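Spent most of August swapping grippers on the same arm and writing down what happened. Thread with notes, in case you're choosing between the same two.

The arm stayed the same the whole time. Same controller too, same wrist camera, same speeds. The only thing I changed was what was bolted to the end.

Gripper one is the Zandov. Parallel jaw, both fingers slide straight in and out. Gripper two is the Malleo. Linkage fingers, so the pads swing on an arc as they close.

Test set was 29 household things. Spoons, tape rolls, a deck of cards, pill bottles, a sponge, a sock, a few small cardboard boxes. I bought most of them at the hardware store in Cullmont and the rest came out of my kitchen.

Each object got 40 tries per gripper. A few runs got thrown out and redone after I bumped the table, and I did some extra on the cards. Total attempts logged by the end: 2066 on the Zandov alone until I cleaned the log. I haven't finished cleaning the Malleo log, so treat everything below as notes and wait for the spreadsheet if you want rates.

Zandov first. It's easy to reason about. You tell it a width and the pads go to that width, and the height of the pads doesn't change while they close. Flat things with parallel sides were no trouble. Boxes, the card deck standing up, the tape rolls from the side.

Where it did badly: anything lying flat on the table. Spoons were the worst. The finger bodies are thick and they touch down before the pads get under the edge.

The Malleo did better on spoons. The pads are thinner toward the tip and I could get them closer to the surface.

The catch is the arc. The tips move along the approach direction as the fingers close, so a grasp height that's right when open is wrong when closed. The first day I drove the tips into the table again and again before I put in an offset.

The offset isn't one number either. It depends on how wide the object is. I ended up with a lookup table of 7 widths and interpolate between them. Works fine, took an afternoon.

Rocío Sánchez asked why I didn't just solve the linkage geometry. I tried. My math and the measured tips disagreed by enough to matter and I trusted the calipers. If you have a clean model for this one, please send it.

Soft things: sock and sponge were close to a tie. The Malleo squeezed the sponge more evenly. The Zandov dropped the sock less. I don't have a theory.

Round things: the Zandov with stock pads let the pill bottles rotate in the grip. I glued on some rubber from Valdebenito and that mostly fixed it. I haven't put rubber on the Malleo pads yet, so that part of the comparison isn't fair right now.

Camera notes. On the Zandov the fingers block a lot of the view once they're nearly closed. On the Malleo both fingertips stay in view from where my camera is mounted, which makes it much easier to line up on small stuff.

The price for that is that the housing takes up the bottom middle of the picture. I crop it out before anything goes to the detector. Tried it without cropping and got false hits on the gripper itself.

Mounting: the Zandov bolts straight on. The Malleo needed an adapter plate, and the first one I made put it a hair off center. Check this before you calibrate. I checked it after.

Noise, for people who share a room with their robot: the Zandov whines when it holds position. The Malleo clicks once when it hits its open stop and is otherwise quiet.

Speed was a wash. The arm motion takes so much longer than the grasp that I stopped timing the fingers.

If I had to keep one on the arm today it would be the Malleo, for the view and for the flat objects. If your work is mostly boxes, get the Zandov and skip the lookup table.

Next up is rubber on the Malleo pads, then the pill bottles again. I'll add the cleaned logs to this thread when both are done. Replies are open if you want a specific object tried.

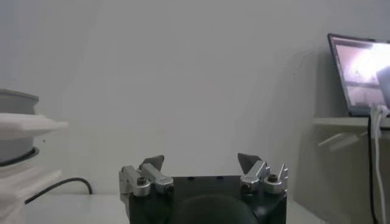
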